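3.2 Household surfaces and the storage of cut fruit

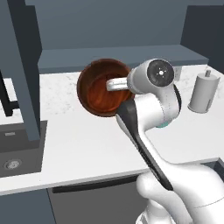 Figure 4. Kitchen setting with a bowl on a white marble countertop (computer rendering).

The survey described in Section 3.1 asked households to record where cut fruit was kept between preparation and eating. A total of 671 households in the Brandance and Zurkard districts returned complete diaries. Each diary covered five consecutive days in August, when indoor temperatures in both districts are at their highest. Households were asked to write down the kind of fruit, the time of cutting, the type of container, whether the container was covered, and the place where it was left.

The open bowl on the kitchen counter was the most common arrangement in both districts. It was more common in Brandance, where kitchens are larger and the counter often serves as the place where the family eats. In Zurkard, many respondents moved fruit to the refrigerator soon after cutting, and the diaries suggest that limited counter space played a part in this habit. Melon was the fruit most often left out, followed by pineapple. Apples were usually eaten at once and appear in few of the entries.

Counter material was recorded by the interviewer at the first visit. Stone, tile, wood, and laminate were coded separately. Households with stone counters reported more often that they regarded the counter as a cool place, and several wrote that they set bowls directly on the stone for this reason. Temperature readings taken at the second visit did not support this view. A bowl of melon left on stone reached room temperature slightly later than one left on wood, but the gap was too small to affect the safe holding time used in this study, which was four hours.

Covering was less common than expected. Respondents who covered fruit mostly did so to keep out flies, and few mentioned drying or odor. The Ginting questionnaire, which was used in the earlier pilot, had asked only whether a cover was available in the home. Answers to that question were a poor guide to actual use, and the item was replaced in the present survey by a daily entry. Readers comparing the two sets of results should keep this change in mind.

Two limits apply to these findings. First, the diaries depend on the household's own account of time, and entries made in the evening were often rounded to the hour. Second, homes without a fixed counter were placed in the "other surface" group under the Celletti coding scheme. This group is mixed and includes dining tables, window ledges, and the tops of appliances. It was left out of the comparison by material but kept in all other tables.

The next section examines whether the holding time differed between households with and without young children.

Related items
Water temperature and the washing of leafy greens at home
Diary methods in household food research: a review
Refrigerator use in the Zurkard district
Coding manual for kitchen surfaces, revised edition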